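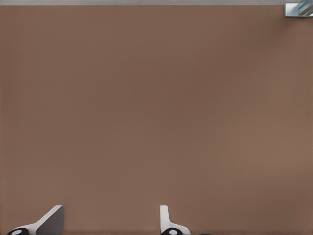 How Did They Make the Sounds in Old Movies?

by Margit Sandberg

Kids' Film Corner, part 10

Ok, quick one this time. Lots of you wrote in after the silent movie page and asked the same thing. If the first movies had no sound, who put the sound in? And how?

First, a silent movie was hardly ever silent. Not in the theater anyway. There was a piano, or an organ, or in big cities a whole orchestra sitting down in front of the screen. Sometimes a drummer too, with a box full of junk – whistles, bells, a sheet of metal to shake for thunder. Horse on screen? Drummer clops two coconut shells. Door slams? Bang on the drum. All live, every single show.

Then came talkies. Late 1920s. Now the sound was recorded and it came with the movie, so every theater got the same voices and the same bangs.

But there was a problem. Early microphones were fussy. They picked up the whir of the camera, so the camera got shut up in a big padded box with the poor camera operator inside. Hot in there! And actors couldn't wander off, or their voices faded. That's why people in some very early talkies stand around close together, near a vase of flowers or a lamp. Guess where the microphone might be hiding.

Microphones were set up to catch talking. Footsteps, not so much. Or a coat rustling, or a spoon in a cup. So those sounds got made later, in a special room, by people watching the movie on a screen and doing the noises along with it.

That job is called Foley. It's named after Jack Foley, who worked at a studio in Hollywood and was very good at footsteps. People who do it today are called Foley artists.

Some tricks they use:

Walking in snow – squeeze a bag of cornstarch.
Bird wings – flap a pair of leather gloves.
Bones cracking – snap a stick of celery. (Yuck. Works great.)
Fire – crinkle some cellophane.
Horses – yep, still coconuts sometimes.

Why not just record the real thing? Well you can, and they often do. But real things can sound wrong. Real rain on a recording can sound a lot like frying bacon. Try it, its true.

Sound editors are a different job. They take all the bits – voices, music, Foley, wind, traffic – and line them up with the picture. If the door shuts and the bang comes late, you notice right away. Even a tiny bit late.

Then there's the mixer, who decides how loud everthing is. Quiet music under a whisper, big music for the chase.

Try it at home

Pick a short bit of a movie, a minute is plenty. Turn the sound all the way down. Watch it twice and write down each noise you think should be there. Now find stuff. Keys, paper bags, old shoes, a wet sponge. Ask before you take the celery.

Play it again and do the noises live. You'll be late on the first go. Everyone is. Do it a few more times, then get someone to sit with their eyes shut and tell you what's going on.

Words to know

Talkie – an old word for a movie with recorded talking.
Foley – sounds made by hand to match the picture.
Sync – when sound and picture happen at the same time.
Mix – all the sounds put together at the right loudness.

Next part is about color, and why some old black and white movies have bits that are blue or pink.

Page updated 2019-05-09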